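Thread on why bar soap goes to mush, and what the water in your pipes has to do with it. Dry material, written by someone who tests water for a living. 1/15

Bar soap is a salt of fatty acids, mostly sodium salts. Tallow and palm give you the long saturated chains and a hard bar. Coconut gives you shorter chains, quick lather, and a bar that dissolves faster. 2/15

Most commercial bars are a blend of the two. The ratio decides how long a bar lasts at the sink more than the price does. 3/15

Soap also holds water of its own. A bar fresh off the line can be softer than the same bar after a few weeks in a cupboard. Unwrap it early and let it sit. 4/15

The mush layer is a hydrated gel. Water moves into the surface, the soap swells, and the swollen part wipes off on your hand or stays behind on the dish. 5/15

Three things set the rate: formula, temperature, and contact time with standing water. You control the third one for almost no money. 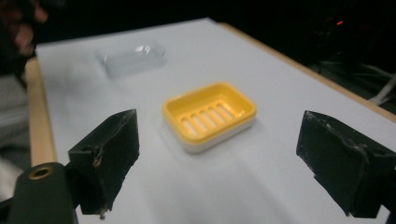 Yellow tray with drainage slots on a white base. Clear dish farther back. 6/15

Now hardness. Calcium and magnesium swap places with the sodium, and the result doesn't dissolve. That is soap scum. Every bit of soap that turns to scum is soap that did no washing. 7/15

My parents' street in Lososden is on well water at 15 grains per gallon. My own tap in Drutau reads 2. Same brand of bar, same two adults per house. Theirs is gone first every time. 8/15

Nathalie De Bruijn asked whether hard water makes the bar itself softer. Mostly no. It makes you rub longer to get lather, so you take more off per wash. People confuse the two. 9/15

For anyone repeating this at home: weigh the bar dry, use it for 7 days, let it dry overnight, weigh it again. A kitchen scale that reads to one gram is good enough if you run it for several weeks.

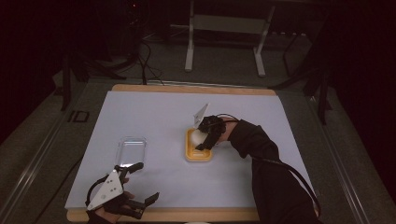 Clear tray on the left, yellow container in the middle. 10/15

Keep the room the same. A bar next to the shower and a bar in the half bath are two different tests. Stijn Koster mixed his up in February and had to throw out the lot. 11/15

Old sources are useful on this. I have a 1932 household manual that tells you to cut laundry bars on delivery day and stack them with gaps so air gets between. The advice holds up. The chapter on lye does not. 12/15

Syndet bars ("beauty bar," "cleansing bar") are a separate case. The surfactants are synthetic, they don't form scum with calcium, and many of them go soft faster in a puddle. If you live on hard water and hate ring marks, they're worth the trade.
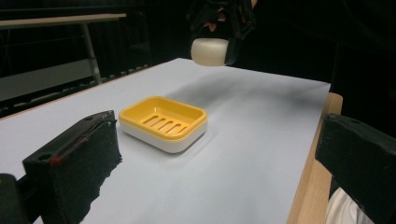 Softening the water is the other route. An ion exchange unit swaps calcium for sodium, scum drops to nearly nothing, and you'll need less soap for the same lather. Rinsing feels slick for a while and you get used to it. It does nothing for a bar sitting in a puddle, so you still want a tray with slots through the floor, like the yellow one, and a base under it that you empty. 13/15

Ward Van Hecke wants numbers for liquid soap per wash. Don't have them. Pump volume varies too much between bottles, and people press twice. 14/15

Hardness test strips are cheap and read well enough for this. Dip, wait the time printed on the pack, compare in daylight. Post your reading and your town below and I'll add it to the sheet. 15/15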